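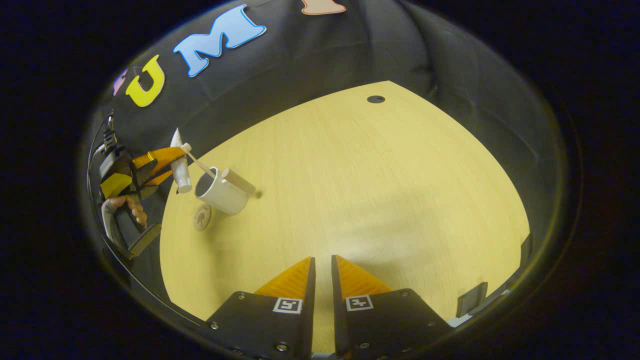
I have never trusted a desk with a hole in it. The hole is for cables, we're told, and somebody always adds that it will keep everything tidy. I've used desks like that for years and the cables still go over the back.

Still, I gave in. The pale wooden top came from Clesstead in July for 139 pounds, after Abla Aoun had gone on about hers for most of the spring. She swears by an empty desk. One mug, nothing else, and you'll get twice as much done. I'd like to know who measured that.

So I tried it. Everything went into a box – pens, post, the stapler, a lamp I was fond of – and I worked with a white mug for company. The first morning was lovely. By half past three I'd been to the box almost 40 times, and the tea had gone cold as it always does.

Qusai Khasawneh says I gave up too early and that Karam sell a drawer unit that would fix it. Perhaps. It seems odd to buy more furniture so as to have less on the furniture I've already got.

I will say that light wood is nice to look at with nothing on it, and wiping it down takes no time. The stapler is back, though. The lamp is under review.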